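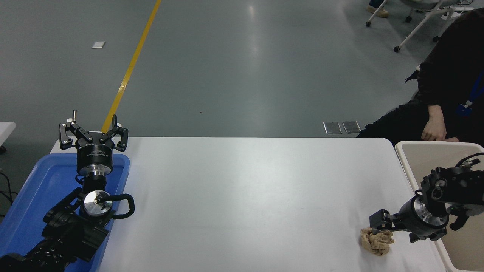 Fig. 5. The sorting table, with the blue tray at the left end, the bin at the right end and a crumpled cloth waiting beside it.

5. Setting up the table and sorting your cloths

By now your Tellivley table should be standing on its own legs and the wrapping should be out of the way. If it isn't, please go back to section 4 and take your time over it, as everything in this section is a good deal easier on a table that doesn't rock. You will need the blue tray, the pale bin, the piece of cardboard that came folded inside the bin, and a heap of cloths to practise on. Dusters, tea towels and polishing cloths are all fine.

5.1 Placing the tray and the bin

1. Wipe the table top with a barely damp cloth and let it dry. Plain water is enough for a new table.

2. Set the blue tray at the left end with its raised rim uppermost. Press down gently at each corner in turn. If one corner lifts, look underneath for a crumb or a bit of packing tape (it is nearly always tape).

3. Stand the bin against the right end, open side up. It should be close enough that a cloth pushed off the end of the table drops in and doesn't end up on the floor.

4. Open out the cardboard and stand it up inside the bin, against the wall. It only lines part of the way round, so please don't go hunting for a second piece — there is just the one in the box.

5. Leave the middle of the table free. We know how tempting it is to park a mug there, and we have all done it, but you will want the whole of that space once the cloths come out.

Note: If you are left-handed you may prefer the tray and the bin the other way about. Everything that follows works just as well, so long as you swap left and right as you read.

5.2 Sorting the cloths

1. Tip a small heap of cloths into the bin. A dozen or so makes a comfortable first go, and the bin should never be filled above the rim.

2. Take out one cloth and lay it on the table just to the left of the bin. It will probably come out in a lump, and that is quite all right at this stage.

3. Find any two corners that sit next to each other, draw them apart, and let the rest of the cloth fall open across the table. Smooth it from the middle outwards with the flat of your hand.

4. Look it over for holes, loose threads and stains that haven't washed out. Turn it and look at the other side too, particularly with tan and beige cloths, where a faint mark is easily missed under a bright ceiling light.

5. Fold it in half and in half again, and put it in the blue tray with the folded edge facing you.

6. Carry on until the bin is empty or the tray has a stack of 30, whichever comes first. Taller stacks lean over, and then you have the pleasure of folding them twice.

Caution: Don't lean into the bin to reach the last few cloths. Lift them out from a sitting position, or tilt the bin towards you with one hand while you reach in with the other.

5.3 Bags, rags and odds and ends

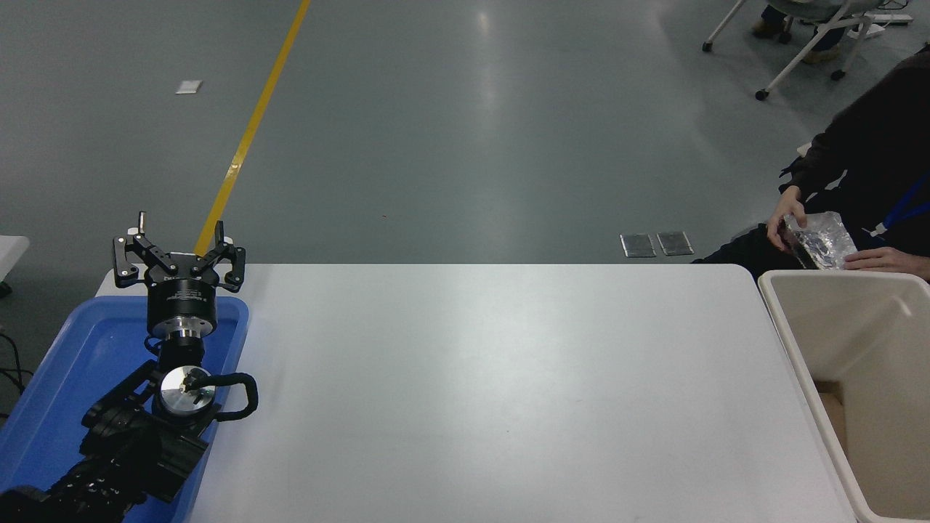

A clear plastic bag is the best thing for whatever doesn't belong in the tray, because you can tell at a glance what has gone into it and needn't open it again later. Keep the bag by the bin and hold it against the rim as you drop things in, then fold the top over twice when it is full. Please keep dark cloths in a bag of their own until you are sure the colour doesn't run.

If you sort sitting down, draw your chair up beside the bin so that your elbows clear the rim comfortably. Tuck in scarves, lanyards and anything else that dangles.

Caution: Keep plastic bags away from babies and small children, including the bag your cloths arrived in.

5.4 When you have finished

1. Lift the full tray with both hands and carry it level.

2. Take the cardboard out of the bin and shake off the fluff. If it has gone soft or bent, ask your Bakker stockist for liner 531, which fits both the Tellivley and the older Codau bin.

3. Wipe the table again and dry it.

The tray and the bin can both be washed by hand in warm soapy water. Keep them out of the dishwasher, and let them dry completely before you put any cloths back in. For stains on the table top itself, turn to section 6.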